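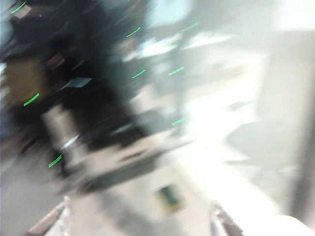

According to Marietjie Kruger, a parent who hires a sitter is buying hours, and the quality of those hours can be judged only after they have been used. Her remark sets the problem for this chapter. Child care arranged between households is a service with high stakes, little written record and few formal standards. The question is how parents choose under those conditions.

7.1 Sources of information

Parents draw on two kinds of information before a first booking. Direct information comes from meeting the sitter. Indirect information comes from references, from shared acquaintances and from the sitter's own account of past work.

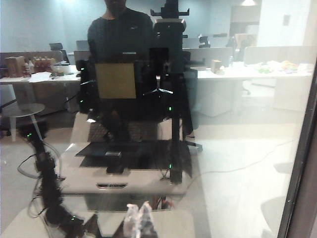
Indirect information is cheaper to collect but harder to weigh. A reference given by a former employer is a selected reference: the sitter chose who would give it. Most parents know this and still treat a warm reference as strong evidence.

The Wutness survey, carried out in August 2000, covered 135 households with at least one child under 7. Parents were asked to rank the reasons for their most recent choice. Availability on the required evening came first, ahead of experience, and price was placed near the bottom — a result that later work in Clastau repeated with older children.

7.2 The trial visit

A trial visit is a paid period, usually up to 2 hours, during which a parent stays in the home while the sitter takes charge. It differs from an interview in that the child takes part.

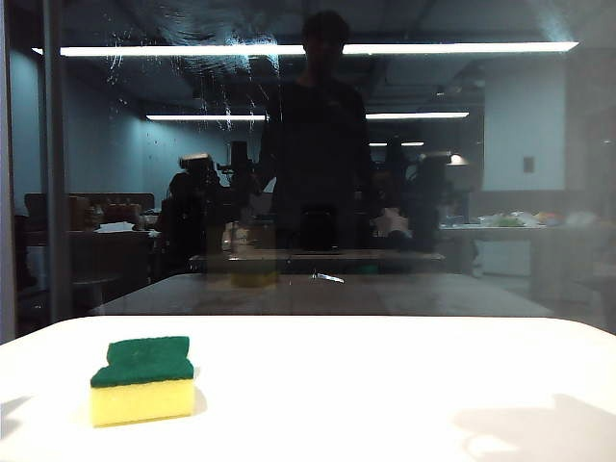
Van Wyk separates the visit into a settling phase and a working phase. In the settling phase the child's behavior reflects the parent's presence more than the sitter's skill, and notes made then have little value. Tumelo Van Wyk's advice is to leave the room early and stay within hearing.

Routine tasks should be included. Serving a snack, handling a refusal and ending a game each show how the sitter gives instructions.
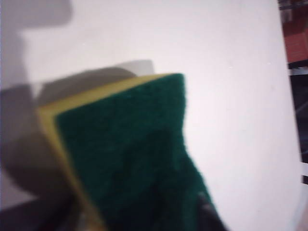 Written notes should be made the same day. The Msimang form, reprinted at the end of this chapter, provides one line for each task and a space for the child's comments, if the child is old enough to give them.

7.3 Terms used in this chapter

Sitter: a person paid by the hour to care for a child in the child's home.

Standing booking: an agreement for the same hours each week, ended by notice from either side.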